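4.2 Cable routing and the wrist view

The Clilholm checklist gives cables a single sentence: they should be "kept tidy." We admire its optimism. Of the 2,583 wrist-camera clips we reviewed from the Roltmont and Samonte sites, 309 broke our own draft rule, under which no loose cable may cross the space between the fingers and the work surface. Both sites had signed the checklist.

Part of the trouble is that tidiness gets judged by a person standing up, usually from the side with the best light. The wrist camera has a less flattering opinion. 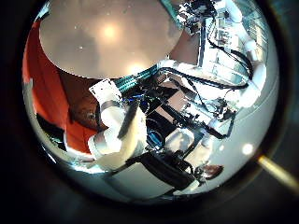
We therefore propose that routing be checked from the wrist view before each session, with the arm moved slowly through its full range (see Figure 2). A cable that looks well behaved at rest may form a loop as soon as the elbow bends. Two reviewers mark each loop separately and compare notes afterward, ideally before either has had time to become attached to an answer.

Figure 2. Wrist view: cables, fingers and arm housings.

Exposed circuit boards are handled under the same rule. The Kisia guide allows them "during development," a period that, in our experience, ends when the lab does. We ask for a cover or a written exception with an expiration date.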